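Library > Rooms in Use > Part Two: Shared Workrooms > Chapter 6

Contents Previous Next Glossary Print this chapter

CHAPTER 6
Light from Overhead

Most books on workrooms give the ceiling a page or two, usually after the floor and before the fire exits. The advice is to make it white, hang enough lamps from it, and keep it out of mind. I have followed that advice and I have watched others follow it, and I am no longer sure it deserves to be repeated without a fight.

This chapter deals with large rooms that several people share, where some sit, some stand, and a good many walk through on the way to somewhere else. The question is what the overhead light does for each of them. You will need the terms from Chapter 5 (direct light, bounced light, glare, contrast). If you skipped that chapter because it looked like physics, go back and read at least the summary.

6.1 The number on the plan

A lighting plan for a shared room normally begins with a target level. Say the target is 300 lux at desk height. The planner picks a lamp, spaces it over the floor plan, and shows that the average comes out on the right side of the line. The client signs. The room is now, on paper, well lit.

An average is a weak promise. Take the survey we use throughout Part Two, done in the upstairs workroom at Mernia one October. The target was 300 and the average passed. At the desk nearest the window the meter read 838 in the late morning. At the desk farthest from it, beside a tall cabinet, it read 45 above the figure it gave after dark, which tells you how little of the daylight got that far. The people at both desks had complained, one of them about glare and the other about gloom, and both had been shown the same plan with the same passing average as proof that there was nothing to complain about.

I do not say that target levels are useless. A room that misses its target by a wide margin is probably a bad room. My doubt is about the other direction. A room that meets its target may still be bad, and the plan can't tell you.

A second weakness is height. Desk height is a sensible place to hold a meter if people sit at desks. In a room where people stand to work, their hands may be well above that, and their eyes are higher still and much closer to the lamps. Very few plans say a word about this.

6.2 What a ceiling shows you

People who visit a room to judge it look straight ahead. They look at the desks, the chairs, the view. Train yourself to look up first, and from low down if you can manage it, because the layout of the lamps is far easier to read from there than from the doorway. 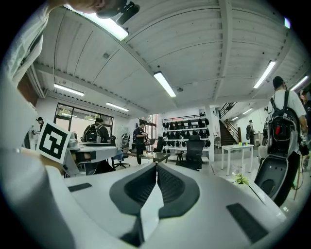

Dambrauskienė
Lecturer in room planning, Truvton

Start with the surface. The ceiling is white and corrugated, with white steel beams dividing it up. White is the standard choice, and the standard reason is that it throws light back down. I accept that for a flat ceiling. With a corrugated one I would want a measurement before I repeated the claim, as the ridges and the beams can both catch light that would otherwise travel. How much is lost depends on where the lamps hang. Students often write "white ceiling, good bounce" in their notes and move on. Write "white, ridged, beams" and leave the verdict until you have held a meter under it.

Next, the tubes. They are fluorescent, and they are spread well out, from the near left all the way back to a smaller one in the corridor by the stairs. Ask what decided their positions. There are three common answers. They may follow the structure, with the beams setting the lines. They may follow the desks as somebody imagined them when the room was fitted. Or they may have been put up a few at a time as people grumbled. A single view won't settle which, and you should be suspicious of any survey that claims otherwise. You need the drawings, and the drawings are often wrong.

Then the window. It is large, dark framed, in the left wall, with bright greenery outside. Everyone likes a window like this, and I like it too, though I would not let liking it stand in for planning. A dark frame against a bright view makes a strong contrast, and strong contrast tires some people's eyes when they look back and forth from a page or a screen. The leaves matter as well. Greenery outside a window changes with the season, and a survey done in full leaf should not be used to predict a bare month. I have seen that done more than once, in reports that cost good money.

Last, the furniture and the people using the room. A white desk runs out from the left toward the middle, and the person at it is standing up, in front of the window, wearing a backpack. An office chair with a light gray backrest is just past it. Farther in, a person in dark clothing stands near a low glass-topped table. Compare this with the usual plan, in which every worker is a small circle tucked under a desk. At this moment the plan's idea of where eyes and hands will be is off by a good deal.

I would also look hard at the two surfaces. White desks are sold as bright and clean, and they are, but a pale top can send overhead light up into the face of whoever is bent over it. Glass is worse. A glass top under a tube may give you a clear reflection of the tube, and a low table is exactly where a standing person's gaze tends to fall. Whether it bothers anyone in a given room is something to ask them. Don't assume it does. I only object to the catalogs, which never mention it.

6.3 Two habits worth doubting

The first is adding lamps. When a shared room is called dim, the reflex is to hang another tube. At Laneck the managers did this in stages until there were 11 extra tubes in a room that had started out with a perfectly ordinary layout. Complaints of gloom fell. Complaints of headache rose. Neither fact was ever set beside the other, as they went to separate offices, and the case was written up in-house as a success. It may have been one. The write-up gives us no means of knowing, and I would ask you to read it in that spirit when you reach it in the appendix.

The second habit is moving the desks to the window. It sounds kind, and for some people it is. But every desk at the glass leaves the middle of the room to somebody else, and the middle is often treated as leftover space: a walkway, a low table, a spare chair. The tubes overhead go on lighting it at full strength either way. If you are going to give the best light to the desks, say in writing who gets the rest.

There is a third practice I can't decide about, which is switching lamps in rows parallel to the window so the near row can be turned off on bright days. It makes sense on a drawing. In the rooms I have visited the near row was either always on or taped over. I would welcome better evidence than mine.

6.4 What this chapter will ask of you

The rest of the chapter works through a survey in order: the ceiling, the lamps, the openings, the surfaces, and then the places where people really stand and sit. You will take every reading twice, once at desk height and once at the eye height of a person on their feet. You will take them by day and again after dark. Keep the two sets apart on the page. Averages come at the end, if they come at all.

Bring a meter, a tape, and a plan you are willing to mark up. If the plan and the room disagree, go with the room.

Before you start section 6.5, look up in whatever room you are in now and sketch the lamps

Comments (4)

I teach from this chapter and the Mernia numbers always start an argument. Could we have the afternoon readings too? The late morning figure on its own seems a bit handy for the author's case.

Worked at Laneck for years. The headaches were the old blinds, if you ask me. The tubes were fine.

Section 6.4 ends in the middle of a sentence on my copy. Same for everyone?

Yes, same on mine. The print version says "sketch the lamps from memory afterward."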